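Filed under: Robotics > Learning from Demonstration > Working Papers

Search this archive Go Advanced search

3.2 Collecting the demonstrations

Demonstrations were recorded in two ways. In the first, the operator held a gripper tool in one hand and did the task as she would have done it anyway, only more slowly and with fewer fingers. In the second, she sat at a desk and drove the arm by remote control, which all our operators described as posting a letter with someone else's elbow. Both methods used the same dark green two-finger gripper and the same camera placement, so that a policy trained on one could at least be embarrassed by the other on equal terms.

Four operators took part (Ikonen, Mustonen, Kiiskinen and Oksanen). Each had a short practice session, in which we learned a good deal about our instructions. "Approach the object naturally" was read four different ways and was struck from the protocol in January.
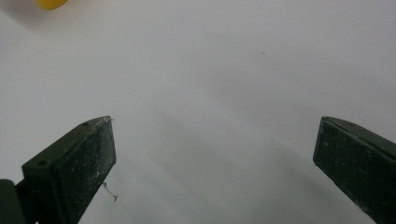 Figure 2. Views from the hand-held tool with the fingers open and nothing held between them. A yellow object is partly visible at the top left.

A demonstration counted as started when the operator pressed the pedal and as finished when she pressed it again. Pressing it three times, a popular choice, produced a file of impressive size and no meaning. After removing these we kept 1,968 demonstrations, of which 800 came from remote control. The imbalance reflects the patience of the operators and should not be taken as a finding.

We made no attempt to tidy the approach phase. Earlier work in our own group cut every recording down to the moments near the grasp, on the grounds that nothing happens before it. The resulting policy, known in the lab as Pavel, was superb at closing its fingers and had no opinion on where to do so. In the present data the long, dull stretches with the object at the margin of the view are kept in full. 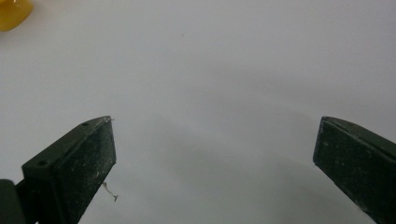

Hesitation was harder to deal with. Operators pause for reasons a camera does not record, and a learner that copies pauses will copy them with great conviction. We therefore marked any stretch in which the tool was nearly still and gave it a lower weight in training, but did not delete it. Section 4 compares this with deletion, which did worse on the Hollia task set and slightly better on our nerves.

Correspondence: Aino Rautiainen
Posted 5/15/18

Related items
Remote control with a delay: notes from the Flimetville trials
The Cifuentes pedal, revised
How long is a pause? Labelling stillness in hand-guided recordings
Hollia task set: errata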